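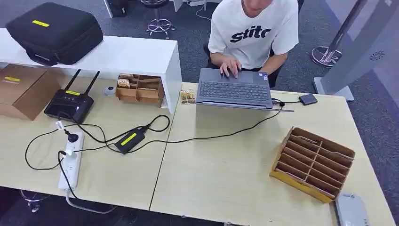 Wednesday

Up at 6 with the radiator knocking again. Oatmeal, two coffees. It rained until after nine and the gutter over the back door is spilling in the same place as last October, so the fix I did with the tape lasted one year. I'll have to do it properly this time or call Waldemar.

Main job for the day was the letters. I've been putting them off since my aunt's apartment was cleared. There are 148 of them, which I know only because Leokadia wrote the total on the lid of the box in pencil when she tied them up, and she was always careful about that kind of thing. All of them are from my grandfather to his sister in Nakstead, most of them on thin blue paper, some on the backs of order forms from the mill. He wrote small and he wrote to the edge.

I read until noon and got through the first bundle. Most of it is weather and prices. He bought a pair of boots and regretted it for three letters. He had a room in a house on the hill above Cesovari with a landlady called Mrs. Chmielewska, who charged extra for hot water and kept a goose. The goose comes up more often than my grandmother does, at least in the first year. There's one long letter about a train he missed. He walked back along the line in the dark and got in at four in the morning and went to work at six. He gives it two pages and then asks if the plum tree has been cut back.

I had heard the train story from my mother, but in her version he slept in the station and a porter gave him soup. There's no porter in the letter and no soup. I don't know which of them changed it. I wrote it down the way he has it.

Lunch was the rest of the lentils with an egg on top. Called Roman Sadowski at one to ask about the words I couldn't make out. He grew up in the next valley and can read the old spellings. He thinks the word I had as "basket" is a local word for a kind of hand sled, and that makes much more sense with the snow. He wants to see the pages himself. I said I'd scan some and send them over, though my scanner leaves a line down the middle of everything.

Afternoon: typed up the first ten. It's slow going. I started out fixing his punctuation and then stopped after the second letter and went back and put it the way it was. He used commas where anyone else would stop – whole pages with one period at the bottom. Left it. I did put the place and the month at the top of each one where he gives them. Where he doesn't I'm leaving a blank. Virgil says I should guess from the postmarks, but half the envelopes are missing and somebody cut the stamps off the rest. That was probably me when I was eight.

The post came at three. Electric bill was 96 dollars, up from last month, and I hadn't even had the heater on in the back room. Also a card from Agathe Vasseur, who is moving again. She's taking the cat and giving away the piano. She asks if I want it. I don't have the wall for it, and the stairs would be a problem, but I didn't write back yet.

Walked to Foro before it got dark for bread, onions and a box of archive folders. They only had the big ones so I bought those. Saw the Hendersons' old house has a dumpster out front now and the porch is off. The maple by the library has dropped nearly everything in two days. My left knee was fine going down and bad coming back up.

Waldemar phoned after supper. He can look at the gutter on the weekend if it's dry. We talked for a while about his brother's operation, which went well enough, and he's home and complaining about the food. I told Waldemar about the goose. He said his own grandmother had one that slept in the kitchen and bit the priest.

Read four more letters in bed, which I'd said I wouldn't do because of the light. In the last one he has 900 saved and is thinking about leaving the mill. He doesn't say what he means to do after. He says the landlady has been ill and he's been carrying up the coal for her, and that she didn't charge him for hot water that week. I didn't open the next one – it's on top of the pile for tomorrow.

Need: lamp bulb, stamps, paper clips that aren't rusty. Call the dentist. Write to Agathe about the piano.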